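Breser two-arm bench kit, reviewed after a month
Posted 26 Mar 2022 by Colin Dawber

We bought the Breser kit in February to handle phones and tablets for our app testing. The price was $2,728 with the arms, the grippers and the software license. Shipping from Mandadmont took 9 days.

Setup was slower than the manual says. Erlinda Dagdag and I needed 2 afternoons, mostly for the calibration steps, which are out of order in the printed guide. The version on the website is correct, so use that one.

Our main job for it is picking phones off their stands and putting them back. The grippers are good at this once the approach height is set for each stand. Phones in low holders are harder than the ones on taller stands, and we had to slow the arm down for those.

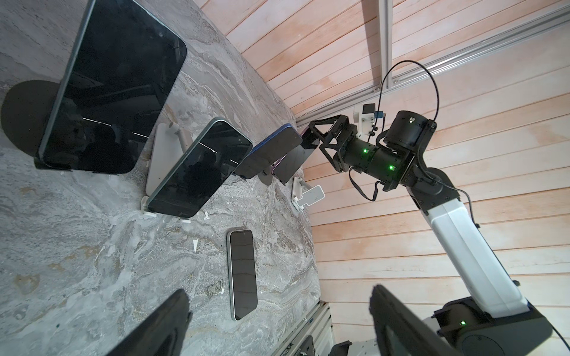 Laying a phone flat and picking it up again is still the weak spot. The fingers are thick for that kind of work, and a thin phone on a hard, smooth table gives them very little to get under. Breser sells narrower tips for $25. I think they should be in the box.

Support has been fine. Fadi Bitar answered my questions the same day and sent a fixed config file when the second arm would not home - that problem has not come back.

I would buy it again for repeat work with upright devices. If most of your phones lie flat, ask for a trial first.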